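Arbeitsheft Textilwerkstatt, Eintrag März, nachmittags

Thema: dunkle Kleidung zusammenlegen auf der Sommermatte

Heute wieder die schwarzen Sachen. Ich schreibe gleich alles auf, weil ich beim letzten Mal zwei Tage gewartet habe und dann die Hälfte nicht mehr wusste. Es geht noch immer um die Frage für die Pflegeanleitung von Stulora: Kann man den Leuten empfehlen, dass sie ihre Wäsche auf dem Bett zusammenlegen, auch wenn im Sommer die Matte mit den kleinen Plättchen darauf liegt? Viele Kunden haben keinen großen Tisch. Das Bett ist die einzige Fläche, die lang genug ist für eine Hose.

Vorher habe ich zu Hause elf Legungen auf glattem Laken gemacht, als Vergleich. Die Notizen dazu stehen vorne im Heft, mit Bleistift, leider schlecht lesbar.

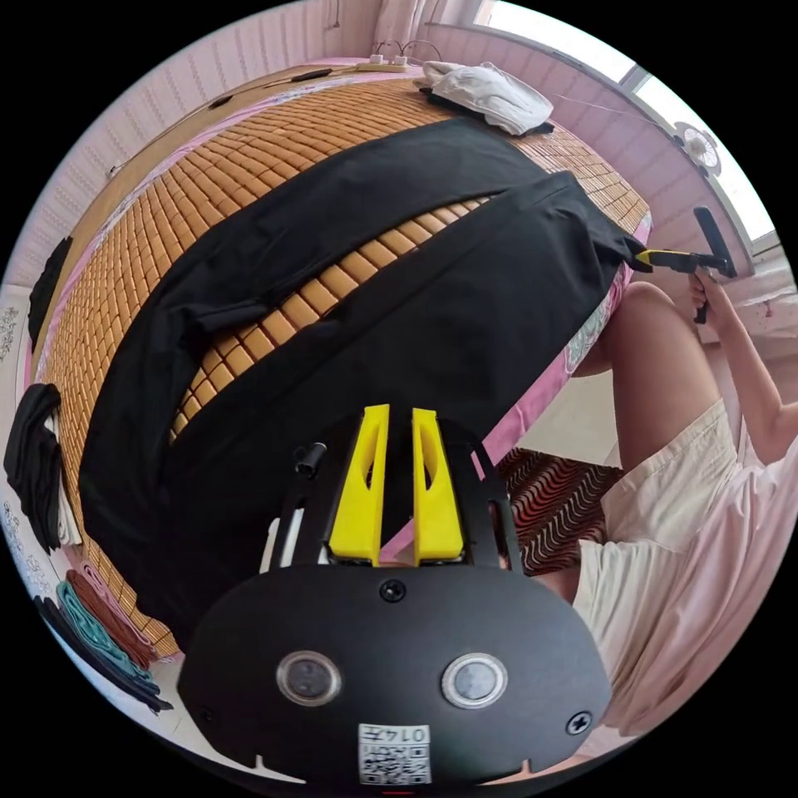
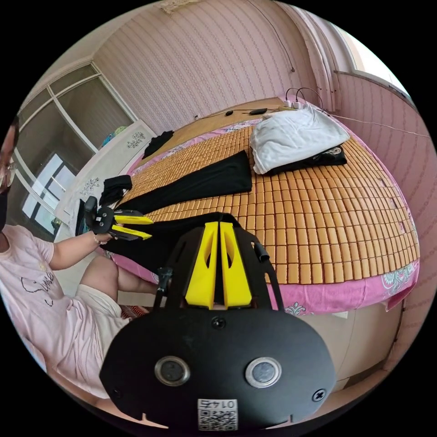
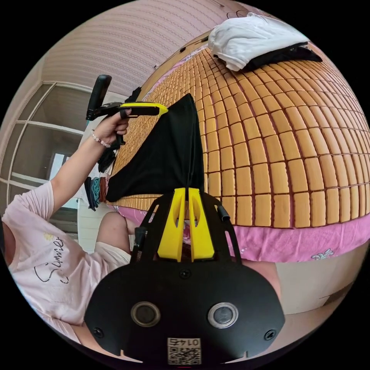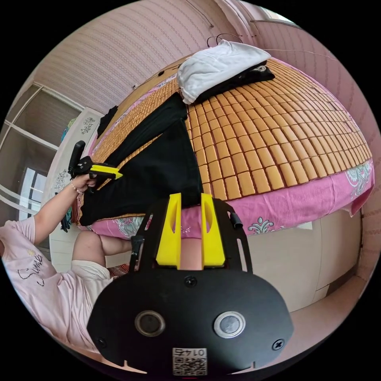 Poonam Sisodia
Textilpflege und Anleitungen, Projekt Dornia

Zur Fläche. Die Matte ist fest und bleibt unter dem Stoff ziemlich ruhig, das hat mir gefallen. Auf einem weichen Laken zieht man immer ein Stück Laken mit, wenn man den Stoff streicht, und dann muss man beides wieder gerade machen. Auf den Plättchen gleitet der Stoff besser. Der Nachteil ist, dass er auch gleitet, wenn man es nicht möchte. Ein langes Stück, das quer liegt, wandert mit dem eigenen Gewicht zur Kante, sobald ein Ende über die Matratze hängt. Ich notiere als Regel: zuerst das ganze Stück auf die Matte ziehen, dann die erste Falte.

Die Reihen der Plättchen kann man als Lineal benutzen. Man legt die lange Kante an eine Reihe und sieht sofort, ob sie schief ist. Das hatte ich nicht geplant, aber ich finde es sehr praktisch und möchte es in die Anleitung schreiben. Auf Schwarz sieht man ja die eigene Naht fast nicht, und auf dem hellen Braun ist wenigstens der Umriss klar.

Reihenfolge, wie ich sie jetzt vorschlage:

1. Stück der Länge nach ausbreiten, Beine oder Ärmel aufeinander.
2. Mit der flachen Hand von der Mitte nach außen streichen. Nicht ziehen.
3. Ein Ende anheben und umschlagen, kurz nachsehen, ob die untere Lage noch glatt ist.
4. Noch einmal halbieren, bis das Paket auf den Stapel passt.

Bei Punkt 3 habe ich lange überlegt. Wenn man die obere Lage zu schnell fallen lässt, schiebt sich die untere zusammen und man merkt es erst am Schluss, weil das Paket auf einer Seite dicker ist. Darum das Nachsehen. Es kostet ein bisschen Zeit, aber das neue Auseinanderlegen kostet mehr.

Stapel: Weiß oben auf Schwarz, am hinteren Ende vom Bett. Ich weiß, dass Relon in der alten Anleitung schreibt, man soll Farben immer getrennt stapeln. Für ganz neue schwarze Sachen verstehe ich das. Wenn sie schon oft gewaschen sind, habe ich bis jetzt keine Spur auf Weiß gefunden, möchte aber noch keinen Satz darüber schreiben, bevor ich es ordentlich geprüft habe.

Strom am Bett — das muss ich auch erwähnen. Eine Steckdosenleiste auf der Bettkante ist in kleinen Zimmern normal, aber beim Zusammenlegen ist sie im Weg. Ein Ärmel bleibt leicht an einem Kabel hängen, und Wäsche soll sowieso nicht auf der Leiste liegen. In die Anleitung kommt also ein kurzer Hinweis: Leiste vorher auf den Boden stellen oder ans Kopfende schieben, Kabel zur Wand. Beim nächsten Mal mache ich das selber auch zuerst.

Kleiderbügel nur für das, was am selben Tag noch angezogen wird. Der dünne Drahtbügel macht sonst Ecken in die Schultern. Bei Hosen ist es mir egal.

Die Matte selbst: Nach dem Falten waren Flusen zwischen den Plättchen, auf den dunklen Verbindungen sieht man sie schlecht, mit dem Finger fühlt man sie. Ich habe mit der weichen Bürste von Trương gebürstet, immer entlang der Reihen. Quer dazu bleibt mehr hängen. Ein feuchtes Tuch habe ich auch versucht, damit klebt es nur fest.

Offen für die nächste Runde:
— dicke Stoffe, zum Beispiel ein Pullover, habe ich noch nicht gemacht
— Vergleich mit Bürste und ohne Bürste, je neun Legungen, also 18 zusammen
— kleine Teile: ich vermute, dafür ist die Matte kein Vorteil
— Wort klären: »Sommermatte« oder »Plättchenmatte«? Die Kolleginnen sagen beides, in der Anleitung soll nur eines stehen.

Falls jemand mein Lineal mit dem blauen Griff hat, bitte in die zweite Schublade zurücklegen.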